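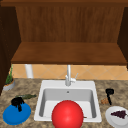 Fig. 1. Wooden wall cabinet with shelf, computer render.

Session 7 – Early response and the money problem
Handout, public health emergencies module. 30 May 2025

Start from last session: surveillance only helps if somebody acts on the signal. Today = the gap between signal and action.

Case: cholera, Drellatley district. First cases seen at Klinhom clinic in October. Stool samples sent to the Deton lab by road, results slow. Clinic nurses already treating as cholera – sensible, don't wait for the lab when you have a cluster of severe watery diarrhoea in adults.

Who pays in the first fortnight?
District had a small reserve, already spent on flood repairs. Donor funds were tied to a formal declaration. Declaration needed lab confirmation. So circular.

Rikitz (the NGO partner) moved 2,000 hygiene kits early out of its own stock, at its own risk. Later got 3,000 more through the pooled fund. Note who carried the risk in the first round. Comes up again in the essay.

Terms to know
Attack rate – cases divided by population at risk, over the outbreak period.
Case fatality ratio – deaths over cases. Looks worse early on, mild cases get missed.
No-regrets funding – released on a low threshold, accepted that some will turn out to be unneeded.
Trigger – agreed in advance, in writing, with a named budget line. Otherwise its just a hope.

Arguments against early release: false alarms, weak audit trail, pulls staff off routine vaccination. Last one is the strongest I think. Measles catch-up in Klinhom was put back and didnt recover for months.

For next time: read the 2 short papers in the folder. Bring one trigger you would write for Drellatley, with threshold and who signs it off.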